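# Bendberg Relay

The Bendberg Relay is an open-water charity swim held every October on Lake Bendberg, and I've been keeping this page up since my own first go at it. Teams of swimmers take turns in the lake, start before sunrise, and raise money for river cleanup – mostly on the Shek, the stream that feeds the lake.

## History

Ching-wen Hsieh started it after swimming the lake alone and getting pledges from her coworkers. The next year 24 people asked to come along! She wrote the rules on the back of a tide chart (there are no tides here, she just had one handy), and they've hardly changed.

## Course

Swimmers leave from Gisutbridge at 5 a.m. and head for the Zodside dock. Wetsuits are fine, fins aren't. Each leg is 200 yards, which sounds easy until the wind picks up – I've swallowed a lot of lake on that middle stretch. 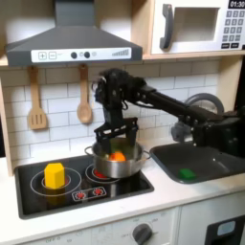 ## Records

Brayan Arboleda holds the record for most legs swum, 618 over all his years, and he still signs up for the dark ones. Team times are kept too, but they're patchy before the move to Zodside.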